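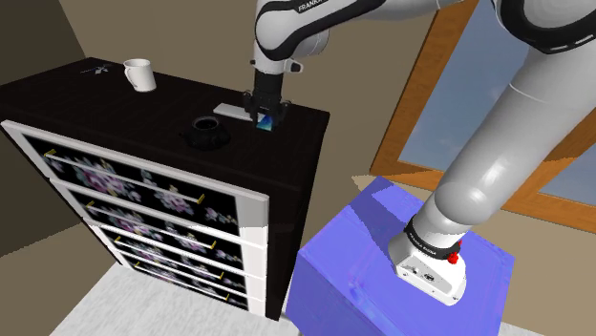 Small fix, big relief: the simulated drawer cell is running again

If you've been waiting on the practice cell to come back up, good news — it's back, and I've only lost one lunch break over it. Everyone on the Nallia project can log in again from this afternoon.

Quick recap for those who missed the grumbling in July. Our virtual cell has the Franka arm bolted to its blue pedestal next to the flowery chest of drawers, and for a couple of weeks it kept fumbling anything small. The mug was fine. The little blue block was hopeless. The gripper would come down over the chest, close up, lift, and the block would shoot off sideways like a wet bar of soap (one landed out past the window, which I was weirdly proud of).

I blamed the fingers first and spent ages fiddling with the friction settings. Wrong! Hidayah Setiawan had a look and asked what our physics step rate was, and I had to go and check. Somebody had dropped it to 400 steps a second to get the runs through faster, and I'm fairly sure that somebody was me. We've put it back to 1000 and the block now stays put between the fingertips all the way up.

While we had the thing open we did a bit of housekeeping too. Ekrem Sarıgül re-seated the base on the pedestal, as the two models were overlapping by 5 millimetres and the solver was quietly pushing them apart every time we hit reset. We also set the start pose again so the gripper comes straight down over the top of the chest, well clear of the mug and the black bowl. And the drawer handles have new collision shapes — the old ones were fatter than the gold bars you see on screen, so the fingers would bump into thin air.

I ran 16 resets in a row this morning and got the same arm position every time, which was enough for me to call it done and put the kettle on.

A couple of things to know before you jump in. Saved scenes from before the fix will still load with the old step rate, so open the settings and change it by hand, or just start from the fresh scene in the Linditz folder. Runs are slower now as well, so please don't queue up a whole night's worth without checking who else is on.

The bottom drawer still sticks a little when it's nearly shut. Shiela Layug is looking at the joint limits and reckons she'll have it sorted by the end of the month. Send her your logs if you get a bad one, she's after as many as she can get.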